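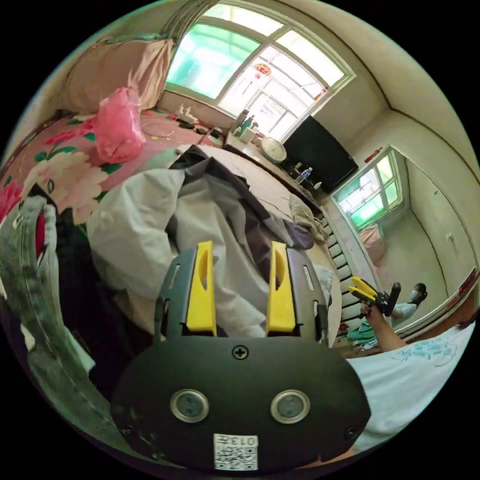 Bedding

Bedding, also called bedclothes or bed linen, is the set of removable coverings placed on a bed for warmth, cleanliness, comfort and appearance. The term usually includes sheets, blankets, quilts, comforters, pillowcases and bedspreads. In some countries it also covers mattress pads and the mattress itself, although trade and customs usage often treats these as separate goods.

Terms

The words used for bedding differ by region. In the United States, a "comforter" is a thick filled cover that is used without a separate casing, while a "duvet" is a filled cover placed inside a washable case. In British usage the word "quilt" may refer to either. A "coverlet" is a light top cover that does not reach the floor, and a "bedspread" is one that does. "Linen" is still used for sheets and pillowcases of any fiber, a holdover from the time when most household sheets in Europe were woven from flax.

History

Early bedding consisted of straw, leaves, grasses and animal skins laid on the ground or on a raised platform. In ancient Egypt, linen sheets were used in wealthy households. Roman beds were made up with stuffed cushions and woven covers, with wool, feathers or reeds used as filling according to the means of the owner.

In medieval Europe, bedding was among the most valuable goods a family could own, and it was often named item by item in wills. Large households kept curtains, bolsters, feather beds and several layers of blankets. Poorer families slept on sacks filled with straw or chaff, which were emptied and refilled when the filling broke down.

The growth of mechanical spinning and weaving in the eighteenth and nineteenth centuries lowered the price of cotton cloth, and cotton gradually replaced linen as the common material for sheets. Ready-made sheets, hemmed and sold in standard widths, took the place of cloth bought by length and finished at home. The weaving town of Skotimbridge was one of the smaller centers of this trade. Its Bemora mill opened in 1894 and produced plain cotton sheeting and striped mattress ticking, mainly for boarding houses, schools and hospitals. The mill closed in 2000, and part of its pattern archive is kept in the town library.
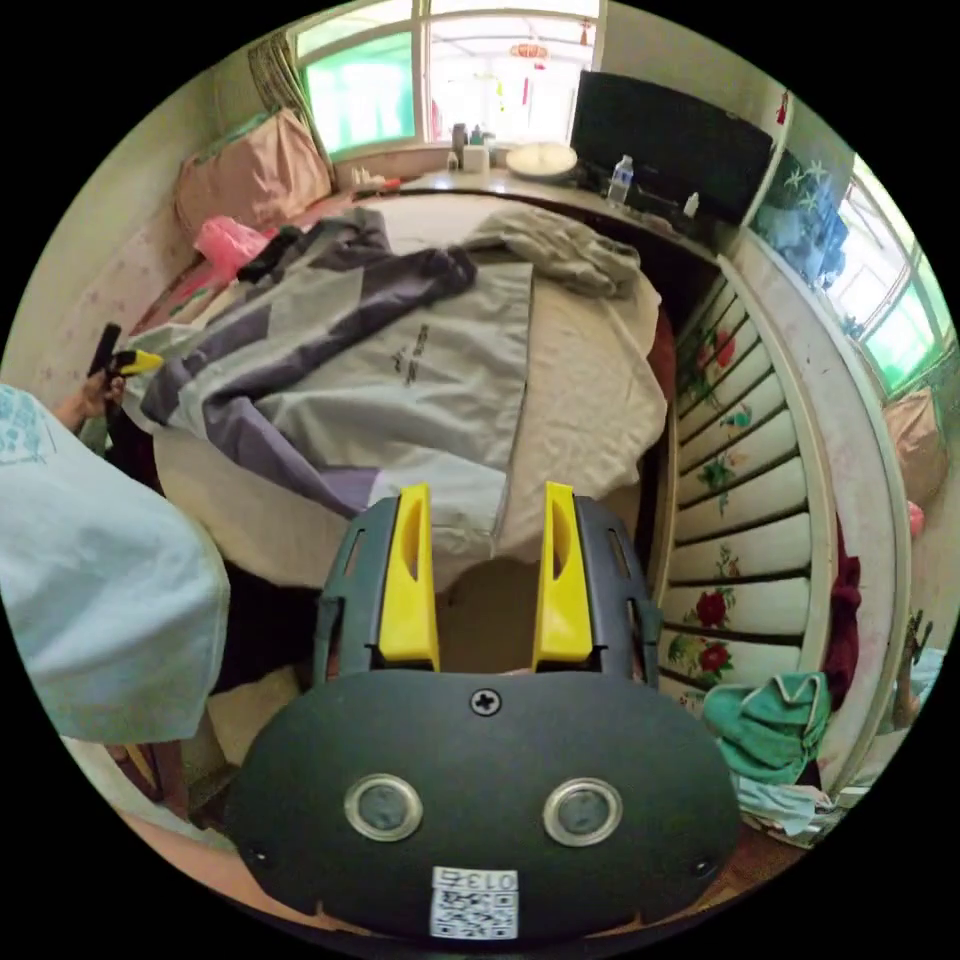

The fitted sheet, with elastic at the corners or along the whole edge, came into wide use during the second half of the twentieth century. The duvet, long common in northern and central Europe, spread to Britain and later to North America in the same period. It reduced the number of layers needed on a bed and shortened the work of making it.

Materials

Cotton is the most widely used fiber for sheets. It absorbs moisture, stands up to repeated washing and can be woven in several ways. Percale is a plain weave with a crisp, matte surface. Sateen has more threads on the face of the cloth and feels smoother, but it may snag or pill sooner. Flannel is brushed on one or both sides to raise a soft nap and is used mostly in cold weather.

Linen is strong and dries quickly, though it creases easily. Silk is light and smooth and calls for gentle washing. Polyester and polyester-cotton blends resist wrinkles and cost less, but hold more heat. Blankets are made of wool, cotton, acrylic or polyester fleece.

Fillings for quilts and comforters include down, feathers, wool, cotton batting and polyester fiber. Stitching through the layers keeps the filling from shifting. The Bollel quilt, a regional type made in the countryside near Skotimbridge, is stitched in wide diagonal bands and filled with carded wool. Older pieces were made with 2 layers of wool for winter use and were backed with undyed cloth.

Thread count

Thread count is the number of lengthwise and crosswise threads in one square inch of fabric. It is often used in advertising as a sign of quality. The figure can mislead, as some makers count each strand of a multi-ply yarn separately. Fiber length, yarn and finish also affect how a sheet feels and how long it lasts.

Care

Sheets and pillowcases are commonly washed every week or two, and blankets and quilts less often. Hot water and full drying reduce the number of dust mites, which feed on shed skin and are a frequent cause of indoor allergy. Care labels state the highest safe temperature for each fabric. Down items need a long drying time – damp filling may clump or develop mildew. Wool blankets are usually aired between washings and stored with some protection against moths.

Sizes

There is no worldwide standard for bedding sizes. The American names twin, full, queen and king do not match the measurements used in Europe, Australia or Japan, even where the same word appears on the package. The Lumenta chart, a conversion table used by some linen suppliers, places the common mattress sizes in 6 groups and gives a matching flat and fitted sheet for each. Mattress depth is listed separately, as deeper mattresses require fitted sheets with taller sides.

See also

Blanket
Mattress
Pillow
Quilting
Textile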